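Magazin > Meinung > Schule und Technik

Suchbegriff eingeben Suchen

Gebt den Robotik-AGs die Greifer in die Hand!

Von Narayanan Arumugam

16. Januar 2023

Wer einmal erlebt hat, wie eine Gruppe Sechzehnjähriger eine halbe Stunde lang über die richtige Art streitet, ein Brillenetui anzufassen, der will nie wieder eine Schulstunde ohne so etwas halten. Ich jedenfalls nicht! Seit September betreue ich in Tristgate die Robotik-AG, und ich bin nach diesen Monaten überzeugter denn je: Wir fangen in den Schulen am falschen Ende an.

Das übliche Ende ist der fahrende Kasten. Linie folgen, Wand erkennen, umdrehen, Punkte kassieren. Ich habe das selbst jahrelang unterrichtet und gern unterrichtet, und bei manchen Wettbewerben wird auf diesem Gebiet Großartiges geleistet. Aber nach dem dritten Linienfolger kennen die Jugendlichen die Tricks, und die Stillen in der Gruppe sitzen daneben, während zwei Leute programmieren.

Unser Projekt heißt Grukex und hat mit Fahren nichts zu tun. Die Schülerinnen und Schüler nehmen Greifer selbst in die Hand, führen sie, drücken ab, lassen los. Aus den Aufzeichnungen soll später ein Programm lernen, wie man Alltagsdinge aufhebt. 113 brauchbare Durchgänge haben wir bisher, und an jedem einzelnen hängt eine Diskussion: War der Griff zu hastig? Darf man vorher zögern? Was macht man mit einem dünnen Heft, das flach auf dem Tisch liegt und einfach nicht hoch will (mein Lieblingsgegner, ich gebe es zu)?

Am schönsten finde ich die Arbeit zu zweit. Zwei Leute, zwei Greifer, ein Tisch, und plötzlich muss man sich absprechen. Auf dem Würfel mit dem schwarz-weißen Muster, der oben auf dem Greifer sitzt, bestehen inzwischen alle, auch die, die ihn anfangs für Zierrat hielten. Über solche Marker lässt sich die Lage des Werkzeugs im Raum berechnen, und damit ist man mitten in der Vektorgeometrie, ganz ohne dass jemand das Schulbuch aufschlagen musste.
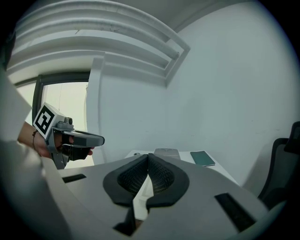 Muss man programmieren können, um in so einer AG mitzumachen?

Für den Einstieg reichen eine ruhige Hand und Geduld, das Programmieren kommt nach ein paar Wochen dazu.

Genau darin liegt für mich der Reiz. Bei uns ist eine Schülerin die beste Greiferführerin, die sich nie für Informatik angemeldet hätte. Sie spielt Cello. Inzwischen sortiert sie die Aufnahmen mit einem eigenen kleinen Skript und schimpft über unsere Dateinamen, völlig zu Recht.

Natürlich kenne ich die Einwände. Mein Kollege Egilsson hält das Ganze für Fleißarbeit, stumpfes Wiederholen, das man Jugendlichen nicht zumuten solle. Da ist etwas dran: Der 47. Griff nach demselben Gegenstand ist kein Abenteuer mehr. Nur gehört das zur Forschung eben dazu, und ich finde es richtig, dass junge Leute diese Seite kennenlernen. Sie reden anders über künstliche Intelligenz, seit sie wissen, wie viel Handarbeit darin steckt. Einer fragte neulich, wer eigentlich bei den großen Firmen die ganzen Griffe macht und was die dafür bekommen. Auf so eine Frage habe ich bei den Linienfolgern lange gewartet.

Bleibt das Geld. 400 Euro hat uns die Schule für dieses Jahr bewilligt, und davon geht das meiste in Ersatzteile und Schrauben. Viel ist das nicht, aber es genügt, um anzufangen, und an der Schule in Skaridton überlegt man jetzt, im nächsten Schuljahr nachzuziehen. Dann könnten wir Aufnahmen tauschen und sehen, ob ein Programm, das von unseren Händen gelernt hat, auch auf deren Tischen zurechtkommt. Ich freue mich darauf wie ein Kind!

Mein Wunsch an die Kolleginnen und Kollegen, die gerade ihre Anträge schreiben: Lasst einen der fahrenden Kästen weg und schafft etwas an, womit man zugreifen kann. Und wer erst einmal zuschauen möchte, darf sich gern bei uns in Tristgate melden. Wir haben auch einen Greifer für Gäste übrig.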